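Thread on office coffee machine agreements. We changed ours this year and I read more of the paperwork than I wanted to. Putting it in one place for whoever handles this at your company.

Background: I run operations for an insurance services office with 53 employees on two floors. One break room per floor. We had two bean-to-cup machines on a lease from a company called Wirkholm, and we bought the coffee from them too.

The lease came up for renewal in December. Or I thought it did. The agreement had a clause saying it renewed for another full year unless we gave written notice 90 days before the end date. The 90 days had already passed when I found it.

So first thing. Go find your agreement and look for the words "renew" and "notice." Put the notice date on a calendar that more than one person can see. The end date is less useful.

Our account rep at Wirkholm, Vasco Nogueira, was decent about it. He let us go month to month instead of holding us to the year. He didn't have to do that and I told him so.

Second thing is the minimum purchase. A lot of these deals advertise the machine as free or close to it. You pay for it by agreeing to buy a certain amount of coffee every month. Ours was $496 a month across both floors.

If you buy less than the minimum, you get billed the difference. It showed up on our invoices as "program adjustment." I had been approving that line for a long time without asking what it was.

We missed the minimum nearly every summer month. People are on vacation, and when it's hot out they drink iced tea or bring something in. In winter we went over it easily, but going over in January didn't earn any credit toward July.

Ask if the minimum can be figured on the year or the quarter instead of by the month. Two of the suppliers we talked to said yes right away. One said they'd have to check and never called back.

Third thing, what counts toward the minimum. In our old agreement only coffee counted. Cups, lids, sugar, creamer, stirrers and tea did not, even though we bought all of it from the same truck. In the new one everything except paper towels counts. I don't know why paper towels are different.
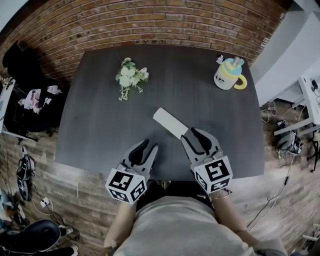

Service calls are where the agreements differ the most, so read that section slowly. "Service included" can mean the visit is included and the parts are not. It can mean parts are included but not the ones that wear out, and the ones that wear out are the ones you'll need.

On our machines it was the brew group seals and the grinder burrs. Both were on a list in the back titled "consumable components." One visit to the second floor machine came to $138 for seals and I had told my boss it was covered.

Get the list of excluded parts before you sign. If there isn't a list, ask them to write one. A supplier who has been doing this a while knows exactly what wears out.

Also ask about response time and what starts the clock. Ours said next business day, but it was the next business day after a technician had been "assigned." Assignment could take two days by itself.

I now ask for response time from when I make the call or send the email. The supplier we picked put it in the agreement in one sentence. The others wanted to keep their own wording.

Cleaning. Somebody at your office is going to be responsible for daily cleaning, whatever the brochure says. The daily rinse on our old machines took a few minutes and needed a tablet. When the tablets ran out people skipped it, and then the milk side started to smell.

If the machine uses fresh milk, think hard about whether you want that. I'd say most offices our size don't. We went with powdered milk on one floor and no milk on the other, with a small fridge next to the machine. There were two complaints the first week and none since.

Descaling is separate from cleaning and gets mixed up with it a lot. Daily cleaning gets coffee oils and milk out. Descaling takes out the mineral buildup from your water. If your water is hard, the machine heats slowly, then it pours short cups, then it throws an error and stops.

Our water is hard. The old technician descaled when the machine complained. The new one does it on a schedule and changes the filter at the same visit. We haven't had an error since they started but it has only been a few months, so I'm not going to claim much for it.

Find out who owns the filter. I mean this literally. On the old lease the machine was theirs and the filter head was ours, so filter changes were on us. I learned that when I asked why it hadn't been changed.

OK, how we picked the new one. We got quotes from four suppliers. I sent each of them the same one-page sheet - number of people, number of floors, how much coffee we had bought by month for the last year, and what we wanted covered.

Do this if you can. Without the sheet, every quote comes in a different shape. One is per cup, one is per person, one is per month plus product. You can't line them up.

The two that made it to the end were Wirkholm with a new proposal, and a smaller outfit called Giltusel. Giltusel doesn't roast anything. They place the machines and deliver, and you pick from a few roasters.

Both offered us the same machine, a Kumine. That helped a lot, since the only things left to compare were the terms and the coffee.

For the coffee we did a tasting. I'd recommend one but keep it simple. We set up three coffees on a Tuesday morning, unmarked, and people put a sticker on the one they liked. Levente Illés from claims ran it and kept the key in his desk so I couldn't influence anybody.

The winner was a medium roast from Gavalas. It was also the cheapest of the three per pound, which made my part easier. The dark roast I liked came in last.

One caution on tastings. Use the machine you're going to have, or at least the same type. A supplier rep once made us samples in a French press and they were very good, and then the same beans out of the machine were not close.

We signed with Giltusel. The per pound price is a little higher than Wirkholm's new offer. The minimum is lower and figured by the quarter, and seals and burrs are covered. When I ran last year's purchases and repairs through both sets of terms, Giltusel came out ahead.

That's the comparison I would do for any of these. Take your own last 12 months of invoices and work out what you would have paid. If you don't have the invoices, your current supplier can send them. Ask before you tell them you're shopping around.

Things I'd still change about the new deal. The delivery window is "morning," and it has been as late as 12:30. And there's a fuel charge on each delivery that can go up with 30 days' notice. I asked for a cap and didn't get one.

The switch itself. Plan on a day without coffee. The old machines have to be picked up by the company that owns them, and the new company won't disconnect somebody else's equipment. Ours left on a Thursday morning and the new ones were running Friday after lunch.

For that gap I borrowed two airpots and bought coffee from the place across the street. Tell people ahead of time. I put a note on both machines a week out and sent an email, and I still got asked all day.

Check your water line and outlet before install day. The second floor needed the shutoff valve replaced and the building had to do that, so it meant a work order. If I hadn't asked the installer to come look first, we would have lost another week.

Get a pickup receipt for the old machines with the serial numbers on it. We were billed for one more month on the second floor machine after it was gone. I sent the receipt to Vasco and the charge was reversed the same afternoon.

A few people asked about single-serve pods. We looked at them. For a small office, fine. At our size the cost per cup was higher than anything else we were quoted, and somebody has to keep the rack filled and take out a lot of trash.

Someone else asked if we considered just buying a machine outright. We did. The price wasn't the problem. It was finding a technician who would come out for a machine they didn't place. The one I reached wanted a yearly contract that cost close to what the lease does.

If you have a small office and a drip brewer that works, I wouldn't touch any of this. Buy good beans, clean the basket, replace the carafe when it gets stained.

I saved the one-page quote sheet as a blank. Reply if you want it and I'll send it over. It has a line for the filter now.

More from this account
Getting a second water cooler approved
What we stock in the break room and what gets left
Do you need a plumber for an ice maker?
Paper cups or mugs, after a year of both
Delivery day checklist for the front desk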